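Dramby creek testing to run through summer after council vote

2018-08-09

Residents who draw garden and stock water from Flitard Creek will get monthly test results from now until the end of March, after Dramby council voted to pay for a longer sampling program.

The decision replaces the old arrangement, under which the creek was tested twice a year and the results were filed with the council's works department. Anyone who wanted to see them had to ask at the front counter. From next month they will be posted on the council website and on the noticeboard outside the Moynihan Road library.

Samples will be taken at 13 sites, starting at the old weir above the township and finishing where the creek meets the Clalosel River. Eleven of those sites have been used before. The other two are new and are both downstream of the sale yards, where landholders have been asking for testing for several years.

Water program officer Wilson Ticona told the meeting that two rounds a year had never been enough to show what the creek was doing.

"If you sample in a dry week and then again in another dry week, you have a nice set of numbers and no idea what comes down after rain," Mr Ticona said. "Most of the complaints we get are after rain."
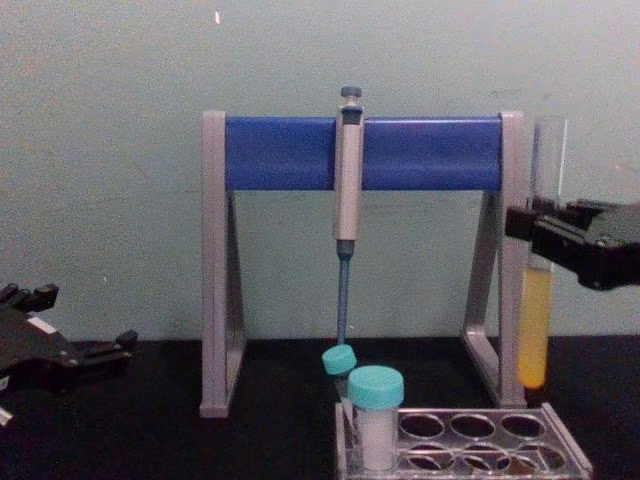

Under the new program, council staff will visit all 13 sites in the first week of each month. They will also go out after any fall heavy enough to bring the creek over the stepping stones at Weir Park, up to a limit of four extra rounds. Mr Ticona said the limit was a matter of budget and he would have liked it to be higher.

Each sample will be tested for E. coli, nitrogen, phosphorus, salinity and cloudiness. Pesticide testing will be done at the two sale yards sites and at the weir, but only in the first and last months of the program. Those tests cost a good deal more than the others and have to be sent away.

The creek has been a sore point in the town since last March, when a stretch of it below the Moynihan Road bridge turned bright green and stayed that way for most of the month. Council put up signs warning people to keep children and dogs out of the water. The signs came down in April, but no written explanation was given at the time, and several residents have raised it at public question time since.

A petition calling for more frequent testing was handed to council in autumn with 927 signatures. It was organised by Fredy Usuga, who runs a small market garden on the creek flat and pumps from it under licence.

Mr Usuga said he was pleased with the vote, though he thought it had taken too long.

"I've got lettuce in the ground that people eat raw," he said. "I shouldn't have to guess about the water. I was paying for my own tests last year and I know two other growers who were doing the same, and we were all comparing notes over the fence."

He said he would keep paying for his own tests until he had seen a few months of council results and could check one against the other.

Not every councillor was in favour. Two voted against the motion, arguing that the money should come from the state and that the council would be expected to keep the program going once it had started. An amendment to cut the number of sites back to 11 was lost.

The general manager's report to the meeting said the program could be paid for this financial year out of savings on road sealing work at the northern end of the shire. No money has been set aside beyond March. A further report will go to council before then with the results to date and a recommendation on whether to continue.

Flitard Creek has supplied the town in one way or another since 1898, when the weir was built to feed a flour mill. The mill is long gone and Dramby's drinking water now comes by pipeline from the Clalosel storage, so household taps are not affected by conditions in the creek. Council staff said they had taken a number of calls during last year's bloom from people who were worried that they were.

The creek is still used by growers on the flat, by the golf club and by landholders with stock and domestic rights. The swimming hole at Weir Park is also popular from December on. Council does not recommend swimming there for three days after heavy rain, and that advice will stay the same whatever the monthly results show. 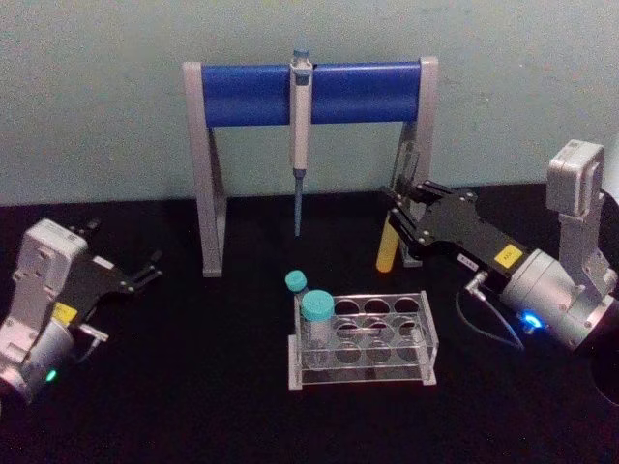 A pipette hanging on its stand at a laboratory bench.

Mr Ticona said results would be posted within 10 working days of each round. They will be set out site by site, with a plain-language note on whether the water is suitable for stock, for watering vegetables and for swimming. If a sample comes back well above the guideline for E. coli, staff will phone licence holders downstream on the same day and not wait for the posting.

Growers and landholders who want to be on the phone list need to register, even if they already hold a licence. Mr Ticona said the contact details council had on file were badly out of date, and some of the numbers belonged to people who had sold up years ago.

Forms are available at the front counter and at the library. They ask for a name, a daytime phone number, the property address and what the water is used for. Tenants can register as well as owners.

Past results will also be made public. Staff are typing up the twice-yearly figures from paper files and expect to have the last six years on the website by the end of spring. Older records are patchy. Some were lost when the works depot flooded, and others were taken at sites that can't be matched to the current ones.

Councillors asked whether the older figures would shed any light on last year's green water. Mr Ticona said they probably wouldn't, as neither of that year's two rounds fell in March.

The two new sampling points are on private land, and both owners have agreed to give staff access. A gate and a short length of track will need work at the lower one before it can be reached in wet weather. Until that is finished, the site will be left out of any extra rounds after rain.

An information session will be held in the library meeting room before the first round of sampling. Mr Ticona will bring a map of the sites and copies of the registration form. Council asks people to leave their name at the library desk if they plan to come, as the room is small and a second session can be added if it fills up.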